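Uysal Driltanik Two-Arm Room Attendant

Product page, updated June 2025
Category: Indoor service automation
Sold and supported by: Urkcombe

Overview

The Driltanik is a two-arm robot for buildings where staff spend a large part of the shift walking between rooms. It opens doors, checks that a room is clear, and reports back to the person in charge of the floor. It is made by Uysal and sold through Urkcombe with setup, training and a yearly service visit.

Most of our customers run training centers, clinics or serviced offices. They already have a room team. The Driltanik takes over the door and check rounds, and the team keeps the work that needs judgment: cleaning, repairs, moving furniture, dealing with visitors.

What it does on a shift

A round is a list of rooms and a start time. The floor lead builds it on a tablet or picks one saved earlier. At each room the robot finds the door, takes the handle with one gripper, opens the door and records the room as clear or not clear. If it finds something on the floor it logs the location and leaves the object where it is. A person decides what to do with it.

A full charge covers up to 80 rooms, depending on the distance between them. Charging overnight is enough for one day shift.

Doors

Doors are the hardest part of the job, so every building is rehearsed in simulation before the robot arrives. We model the rooms from your floor plans and run the arms against each type of door you have. Curved panels, bar handles and heavy closers are all modeled separately. You get the results by room, including any door we think should be left to staff.

Simulated door rehearsal, robot's view 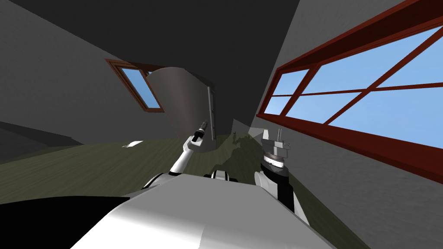
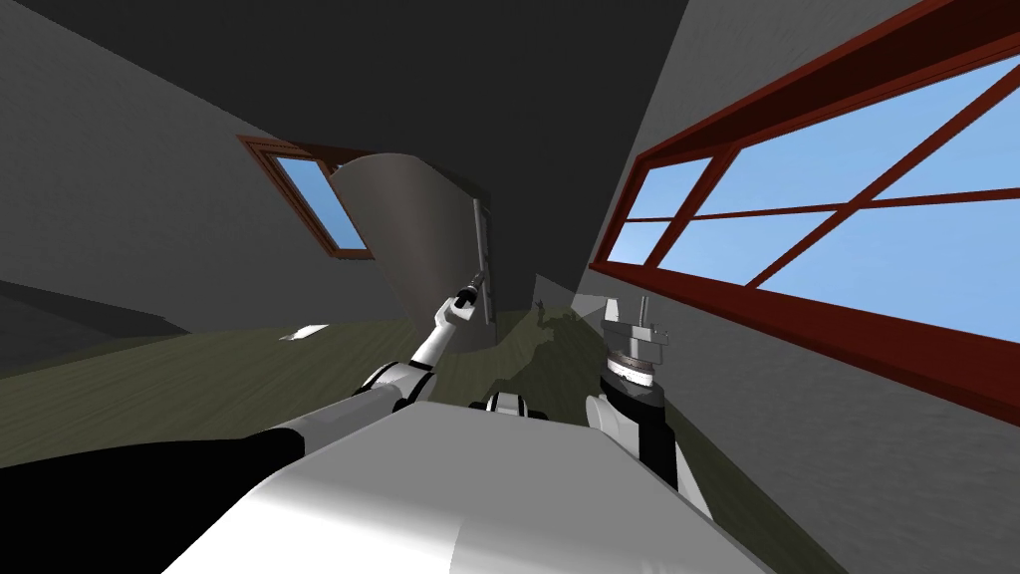 Only one arm is assigned to the handle. The second stays free and can be given a different task in the round settings, such as holding a sign or pressing a wall switch. Either arm can be set as the door arm. Sites with doors hinged on both sides usually let the robot choose.

If a handle doesn't move under normal force, the arm lets go and the robot sends a message to the floor lead. It will not try harder. Locked doors are skipped and listed at the end of the round.

What changes for your staff

Expect the first weeks to take more time, not less. Someone has to walk the rounds with the robot, correct room names and answer messages. We suggest picking two people from different shifts for this and taking it off their other duties while it lasts.

After that the main change is in how the day is divided. Room attendants get a list of rooms that need attention in place of a full round. Some like this. Others miss having a fixed route, and a few sites have kept one walking round a day by choice. The software allows for that: any room can be marked as staff only, for part of the day or all of it.

The robot does not record who is in a room or how long a person takes to finish a job. The log shows room, time, door result and clear or not clear. We recommend showing the log to the whole team before the first live round.

Floor leads take on a new task, which is sorting the messages. Plan for this when you set up shifts. A lead who is also covering the front desk will struggle with it in the first month.

Training

Two half-day sessions are included, one for floor leads and one for everyone who works on the floor. Both cover the stop button, how to walk past the robot in a corridor, and how to take over a door by hand.

Specifications

Arms: 2
Grippers: parallel, one per arm
Charging time: 9 hours from empty
Saved rounds: 14 per floor
Control: tablet app or desk computer
Languages: English, Spanish, Turkish

Price

Lease, per month: $3,618
Includes robot, charger, software, simulation of one building, training and service visit. Additional buildings are quoted from floor plans.

Often ordered with

Pristine task board: shows rooms marked not clear on a wall screen for the attendants. Works with the standard software.
Spare gripper set
Corridor charging mat

Delivery

Orders placed now ship in August. Send your floor plans with the order, along with photos of each type of door handle, so that the simulation work can start before the robot leaves the warehouse.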